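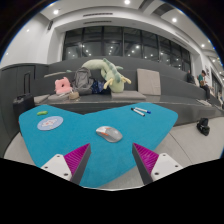
Hand-held gripper at the teal table, computer mouse between the two markers and the coaster.

Foklow Open Day Set

README, version 2
Last updated February 5, 2019

Summary

Foklow is a set of short recordings made with hand-held grippers during the Warnulel open day in September. Visitors picked up everyday objects from a table and put them down again. The set holds 3,244 recordings. It was put together by the Mernusura group and is meant for people working on grasping small objects in ordinary, untidy rooms.

How the demonstration ran

The open day was held in the Sosa hall, which has tiered bench seating along one side. Visitors could sit on the tiers and watch, or come down to the table and have a go. Each person was shown the grip once by a member of the group and then worked alone. A turn lasted as long as the visitor wanted. Most people stopped after a few minutes, though several came back later in the day.

The tool has two ribbed magenta fingers and a camera that looks out over them. It is held in the hand and closed by squeezing the handle. No arm was used at the open day. The arm trials came later and are described in a separate file, trials.txt.

Tasks

Task names in the index are the ones printed on the cards we handed out.

mouse_move: pick up the computer mouse and set it down on the other side of the table
marker_pair: put the markers side by side
marker_cup: put one marker in a cup
coaster_mouse: put the mouse on the coaster
free: anything the visitor liked

The free recordings are the most uneven. Some are very good. Others are mainly children chasing a marker across the tabletop, and we have kept those in.

Contents

recordings/ one folder per recording, with video, finger width and timing
index.csv one line per recording, with task name and result
skip.txt recordings we would leave out of training
trials.txt notes on the later arm trials

The result column says done, dropped or stopped. It was filled in by hand from the video, by one person, and has not been checked by a second.

Known problems

Finger width is missing for 19 recordings made after a cable came loose. They are listed in skip.txt.

The clock on the second tool ran slow until it was reset at lunch. Timing within a recording is fine, but do not use it to put the morning recordings in order.

Bags, cushions and people on the seating show up in many recordings and change through the day. If you crop to the tabletop, check the crop against several recordings first, as visitors leaned on the table and moved it.

Shiny objects are harder to follow under the ceiling lights.

Suggested split

We train on the first 3,000 entries in index.csv and test on the rest. The index was shuffled before release, so the order has no meaning.

People in the recordings

Visitors signed a form at the door. Sound was not recorded. Anyone who wants a recording removed can write to the address in contact.txt, and it will be dropped from the next version.

Changes since version 1

Fixed wrong task names in marker_pair
Added skip.txt
Removed duplicate folders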